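Clifford Charbonneau keeps the small things in one box. It is shallow, white on the inside with an orange rim, and it sits on a light wood table where he can reach it without getting up.

"I used to have 19 little containers with lids," he says. "I never opened them. If I can't see it, I buy another one."

He writes about household storage for Drerno, a home newsletter, and has moved apartments twice in nine years. Both times the loose items were packed last. 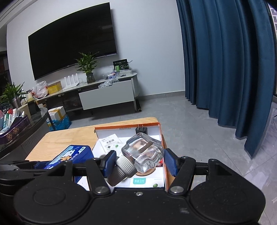
A clear bottle with a ribbed cap, over the open box.

Charbonneau's rule for the box is that everything in it has to be small and in use. A power adapter counts. So do packets and cartons, as long as the printing is still on them.

"People throw out the packaging and then they can't tell what they have," he says. "I leave the label on."

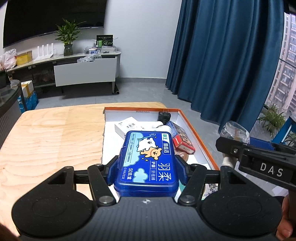
2 min read

The floss picks come 50 to a box, in blue plastic with two cartoon animals on the label. He says he likes a package with rounded corners because it doesn't catch on anything else.

He doesn't use dividers. He tried them in October and took them out again.

"The adapter never fit in any of the slots," he says. "Now it goes in the far end, prongs up, and I know where it is."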